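Chapter 7
Soft Things Are Hard

What you'll get out of this chapter
How to set up a table for recording hand motions
Why cloth behaves so differently from blocks and cups
How to plan a first session you can finish in an afternoon
What to write down while you work, and what to skip

Up to now everything we've asked our arm to pick up has had the good manners to keep its shape. The wooden blocks in Chapter 4 were the same blocks after we dropped them, and the mug in Chapter 6 always had its handle in the same spot relative to the rest of it. You could measure the mug once, type the numbers in, and go have lunch. I got pretty smug about that mug.

Then I tried a pillow.

My plan (I'd even drawn it on the back of a Wender parts invoice) was to write the moves out by hand like we did before: go here, close, lift, turn, open. It worked on the first pillow exactly one time. On the second try the corner had slumped over and the jaws closed on air. I moved the grab point. The corner slumped the other way! I spent most of a July afternoon chasing that corner, and by the end I had a script so stuffed with special cases that I couldn't read my own comments.

So in this chapter we change our approach. We're going to do the job ourselves, with our own hands, using hand-held grippers that have the same jaws as the ones on the arm, and record the motion as we go. Then in Chapter 8 we'll use those recordings to train the arm. If you skipped Chapter 5 because it was all about printing jaws and mounting plates, go back now, because you need two matching sets.
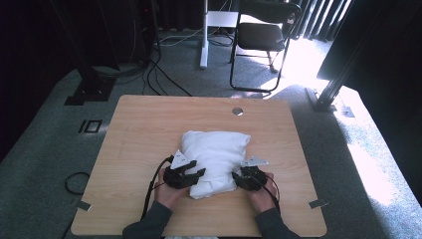

Shagufta Dhanial

The first thing you'll notice when you hold a pair of these is how clumsy you feel. You've had fingers your whole life and now you have two jaws per hand and no sense of touch to speak of. Good! That's the whole point. If you can't get hold of a pillow corner through the jaws, the arm won't either, and you've just found that out without writing a line of code. My rule is to practice until I stop talking to myself, and only then start recording.

Come at the cloth from both sides. I tried for ages to do everything with my right hand, because I'm right-handed and stubborn, and the pillow just slid away from me across the table. One hand to hold, one hand to move. You do this every time you make a bed and you've probably never thought about it.

Now, the table. Any table will do as long as it stays put. Ours at Vindumum (the shared shop where I built everything in this book) is a plain wood-grain one on carpet, and there are strips of dark tape at its near side edges. Clear off everything you aren't recording. Screwdrivers, tea, the other pillow, all of it. I once lost a whole session to a roll of tape that I kept nudging with my elbow.

Cables deserve a paragraph to themselves. Each gripper has to send its readings somewhere, and on my build that means a thick black cable that wants to be exactly where your wrist wants to be. Let it arch out to the side and run back along your arm, with enough slack that you can reach the far edge of the table without a tug. Test this before you start: stretch both arms all the way out, then cross them. If you feel a pull, fix it now.

How many recordings do you need? More than you'd like. My first batch was 800 and the arm learned to poke the pillow very confidently. After I got to 1,255 it could find an edge. The set we'll use for the exercises, which I named Prillow late one night and am now stuck with, has 3,414 in it, and I promise you don't have to make that many yourself. Make fifty. You'll learn more from fifty of your own than from copying mine, and you can mix the two later on.

Write down which pillow, which way it started out, and whether you finished the job. Keep the bad ones too, in a separate folder. I used to delete mine and I've regretted it ever since, as you'll see when we get to grading in Section 7.4.

Before you go on, you should have:
Two hand-held grippers that open and close without sticking
The Sethi logger from Chapter 5 installed and saving files
A pillow or cushion you don't mind handling a few hundred times
A clear table and a free afternoon

7.1 Zeroing the jaws

Close both grippers all the way, with nothing between the jaws, and start the logger. You want to see the opening value settle on zero for each hand. If one of them reads a little high, open and close it a few times and look again before you touch the settings.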